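Clundora Fold Kit: laundry demos, data card

What you get

Clundora is a two-arm tabletop kit from Mulleo, and this card covers the folding recordings that ship with it. I've been using the kit since January and I'm really happy with it — so take my enthusiasm as you like, but the notes on limits further down are just as real. The download holds 476 episodes of shirts and other small laundry, all recorded by Dwayne Okafor and me on the bench in Dredbridge.

The bench

Two arms, one gripper each, in a white booth with walls on three sides. Laundry comes from the basket at the back right, gets spread out between the arms, and folded pieces go to the back left. Plain walls make a lovely clean background for dark clothes! 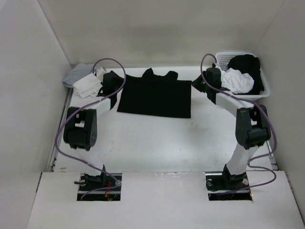 Camera views

Each episode has one fixed view of the whole table plus a view from each wrist. The wrist views are my favorite part of the set. You get the fingertips and the cloth right up close, and small grasp errors that vanish in the wide view are easy to spot.

Turn auto exposure off before you record. Black cotton pushes it up and the tabletop washes out.
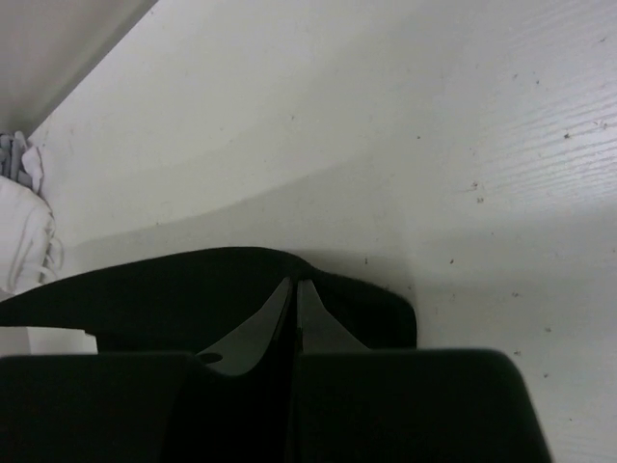

Wrist view: fingertips at the black fabric, white cloth off to the left.

Splits

train: 422 episodes
held out: 54 episodes

Both splits use the same bench and the same lighting. If you want to test on new garments, filter on the garment field first.

Known limits

Short sleeves only. Very thin fabric slips, and we left those episodes in with success set to false. The purple cables do pass through the wide view, so don't crop too tightly around the grippers.

Loading

Unpack the archive and point the Szabo loader at the top folder. Version 5 or later, please — older ones drop the second wrist stream without a warning, and it took me an entire evening to find that out.

Questions and fixes go to Tumaini Lukumay through the issue tracker. More garments are coming, and I can't wait to get hoodies in there!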